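In praise of the stitch

I have spent most of this spring learning to sew, and I have become a bore about it. I bring it up at dinner. I turn people's cuffs over while they are still wearing them. So I may as well write it all down in one go and give my friends a rest.

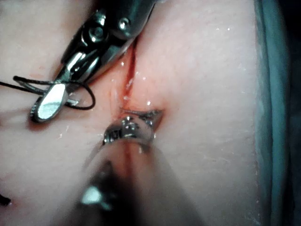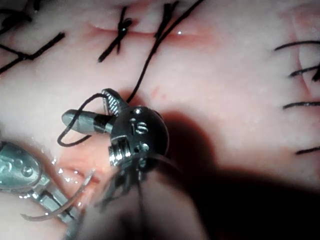

Sewing must be one of the oldest things we do with our hands, and I had managed to get well into middle age without giving it ten minutes' thought. I could put a button back on, badly. I owned a needle, one, stuck in a cork in the kitchen drawer with the birthday candles. What changed me was a coat, which I will come to, but what has kept me going is finding out how far a single idea will stretch. You have two edges and you want them to be one. You have something thin and strong to pull through. A black thread running slantwise across a surface, up to a ridged little jaw that could grip it, is the same idea I am struggling with at my kitchen table, and the narrow red-edged opening in the first of those two pictures is, at bottom, a pair of edges. Sails, saddles, books, tents, footballs, skin. I can't get over it!

The coat was my aunt's. It is a heavy navy thing with a half belt and a lining the colour of strong tea, bought from Harries, the outfitter's in Stonddale that closed when I was at school. She wore it to everything. When it came to me the lining had gone under both arms and the hem had dropped at the back, and I did what I had always done with clothes in that state and hung it up to feel guilty about. Two winters went by. In the end I took it to Dwynwen Bellis, who does alterations above the bakery in Brinham, and asked what it would cost. She had a good look inside it and told me the price, which was fair, and then told me that on Thursday evenings she taught hand sewing in the same room and I could do it myself by Easter if I wasn't in a rush.

I was not done by Easter. I want to be clear about that in case anyone is inspired.

The first evening we did running stitch on a scrap of calico, in and out, in and out, and I thought, well, I know this one. Then Dwynwen came round with a ruler. Mine went long, short, long, very long, knot. The woman beside me, Rosimeire Pimentel, had made a row so even that it looked printed. She had learned from her grandmother and had come along for the company and the smell of bread. I asked her how she did it and she said she wasn't looking at the stitch she was making, she was looking at where the next one would go. I have been chewing on that ever since. It works for parking too.

After running stitch came backstitch, which I love. You go forward two and back one, so every stitch overlaps its neighbour on the wrong side, and the result is strong enough to hold a trouser seat through a wedding. It is slower and it eats thread. It also looks, from the front, like machine work, and there is a cheap thrill in that which I am not too proud to enjoy. Then whipstitch, blanket stitch, and finally the one I had come for, slip stitch, where the needle travels inside the fold and comes out only to pick up two or three threads of the other side. Done properly you can't see it. You pull gently and the two sides close up like a mouth deciding not to say something. The first time it happened under my own hands I made a noise and had to apologise to the room.

What I hadn't expected was how much of sewing is about tension. I had imagined it was about neatness. You can have perfectly spaced stitches and still ruin the thing by pulling too hard, because the cloth puckers and stays puckered, and no amount of ironing will talk it round. Pull too little and the seam gapes the moment anyone breathes in. The right amount is a feeling, and it is different for wool and cotton and that awful slithery lining, and you get it only by doing it wrong in both directions. I had 14 attempts at one armhole. I kept the thread from all of them in a jam jar for a while, like a prisoner.

Since I started paying attention I have been cornering anyone who stitches for a living. Seidu Abubakari mends awnings and boat covers in a unit behind the station, and he let me stand and watch for most of a morning. He uses a leather palm to push the needle, a great three-sided thing that could go through a door, and he waxes every length of thread by dragging it across a lump of beeswax so old that it has grooves in it. He had me try a few stitches on an offcut. My hand ached until the weekend. His own view is that a repair ought to be visible, that a good patch on a sail tells the next person where to look. Dwynwen thinks this is fine for boats.

Then there is Emrys Jarman, who rebinds hymn books and the odd family Bible. I had never once considered that a book was sewn. Go and open a decent old hardback in the middle of one of its sections, and there it is, a little run of thread down the gutter, holding the whole business together since before you were born. He showed me one he had taken apart, the folded sections laid out across his bench, and the holes from the first sewing were still so sharp that he was using the same ones again. Some other person's holes! I found that terribly moving and he found me slightly tiring, I think, though he did give me a cup of tea and a bone folder to take home.

And Eluned Gronow, a friend's mother, who is 90 and was a theatre nurse and says that what she noticed about good surgeons was that they never seemed to be hurrying and were always finished. She taught me to tie a knot using the tool instead of my fingers, wrapping the thread round the end of a pair of tweezers and drawing it through. We did it on a banana skin. She can still do it without looking. I can do it if nobody speaks to me.

I know there's an argument that all this is a hobby for people with time. Clothes are cheap, the argument goes, and your evenings are not. I do have some sympathy. I did the sum on the coat and if I had paid myself even a teenager's wage for those hours I could have bought a very nice new one. And for plenty of people in the past sewing was no pleasure whatever, it was piecework by a bad light, and I don't want to be the sort of person who goes misty over that. My aunt, come to think of it, hated mending and said so loudly. She bought a good coat so that she wouldn't have to.

But I don't think the sum covers it. When I wore only things I couldn't repair, I treated the lot as though it were already on its way out. Now I look at a jumper with a hole in the elbow and feel a little jump of interest. What would that need? A darn, probably, and I've some grey left. I know how my clothes are made, where the strain goes, why pockets tear at the corners first. I have opinions on interfacing. It has made me a more careful shopper and a far worse guest, and it has given me back the habit of sitting still with something in my lap and the radio on, which I had lost somewhere along the way without noticing it go.

I would like it taught again, to everyone, boys and girls, and without the apron project that put so many people off. Give each child a torn thing that belongs to them. Let them choose the colour of the thread. An hour a week for a term would do it, and they could argue with Seidu and Dwynwen about whether it should show.

If you want to begin, you need very little. Buy a packet of mixed needles and throw away the giant one. Buy decent thread, which costs a bit more and doesn't turn to fluff halfway along the seam. My own favourite is Narari, the black, on the wooden reel, though I'm told the navy is nicer to work with. Cut it shorter than you want to, no longer than your forearm, or you will spend the evening undoing tangles. Sit near a window. Start on something you don't care about and then, quite soon, before you feel ready, move on to something you do.

The coat was finished at the end of April, just in time for the first warm day. The left armhole is better than the right. I wore it to the shops anyway, buttoned to the neck, and was much too hot, and took it off outside the bakery and carried it home with the lining facing out.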